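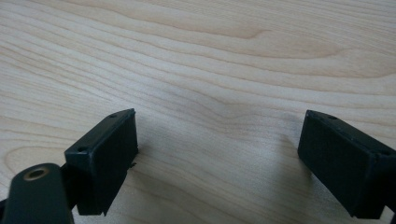

Figure 3. Grain on a light-toned tabletop with a matte finish, under diffuse light. Long bands run mostly diagonally, with a rippled cluster near the middle.

3.2 Surface appearance and grain classes

Tabletops were graded on grain before any wear measurements were taken. Grading followed the scheme used in the Rorkham survey, with one change: the class "figured" was split into "banded" and "converging". A surface was called banded when its grain lines kept a common direction over most of the top. It was called converging when lines bent toward each other and formed a pointed or arched pattern. Closed or nearly closed swirls were recorded separately and did not affect the class.

The top in Figure 3 was graded as converging. Its long bands alone would have placed it in the banded class, but the rippled area near the middle meets the second definition. The oval swirl toward the lower left was entered as a secondary feature. Contrast between the grain and the ground is low, with tones from light cream to soft tan, and the narrow darker streaks occur where the lines bunch together.

Two readers (D. Mwaipopo and C. Tanui) graded all 36 tops independently. They disagreed on 8, all of them pale tops with low contrast. Disagreements were settled by a second reading under the same lighting. Readers were not told which tops came from the Ndung'u workshop and which from Vunance.

Lighting had a larger effect on grading than expected. Under a directed lamp, glare on the glossier tops hid fine lines and readers tended to report fewer features. Diffuse light was therefore used for all final readings. Matte tops could be read from any side of the table, while glossy tops were read from the long side only.

Color was recorded by comparison with printed cards and is reported as a range, as most tops varied from one side to the other. No correction was made for uneven brightness across a top. The grain classes are used as a grouping variable in Section 4, where the visibility of light scratches is compared between banded and converging surfaces.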